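Our big room at Trimari, in pictures

September, by the Pokomus page editor
14 comments | 70 shares

Many readers asked about the room where we work. The building is the old Cekum hall, which was a storage hall for paper before we came. We rent the ground floor, 2,271 square feet, and we moved in with almost no furniture. The first weeks we had 4 chairs and one lamp, and everybody brought a cushion from home.

The most work was the ceiling. It is corrugated and curved, and the painter told us that a dark color would make the room feel low. So we left it white, and I am glad for this decision. The long tables we bought second-hand from Viklund, when they closed their showroom. The delivery was on a Wednesday and it took the whole morning, with one table going back to the truck two times before it passed through the door.

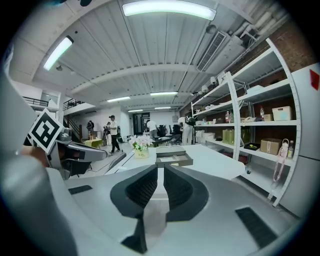
The long white table, with white flowers in a pale yellow pot. The black office chairs are behind it, and the stairs are on the left side.

I like that people can walk freely between the tables. In our former place we had to turn sideways to pass each other, and every week some cup of coffee was lost. The lights are long fluorescent lamps, not very romantic, but in the winter afternoons we are thankful for them. The air conditioning is louder than I want. We have asked the owner about it and we are still waiting for an answer.

About the shelves I must say something also. We decided that the small things should stay open, where everybody can find them, and only papers go behind doors. It does not always look tidy. On the tables we try to keep some flowers and the drawer boxes, which I prefer to the plastic trays we had before - they look more like home. 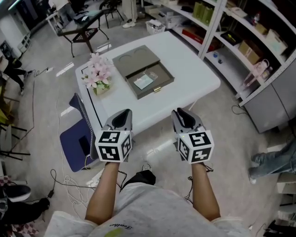 Taupe-gray box with the drawer open and its small gold-colored latch. Pink artificial flowers on the left, our shelves on the right.

The whole furniture budget was 2,000 dollars, and the shelves took the biggest part. Next we want a carpet for the corner near the stairs, if we find one that is easy to clean.

Comments (3)

The little latch on that drawer is so cute! Do you remember where the box is from?

We have the same kind of ceiling in our workshop and the echo is terrible. The carpet will help you, also try curtains.

Pink flowers get my vote. Please show the upstairs next time.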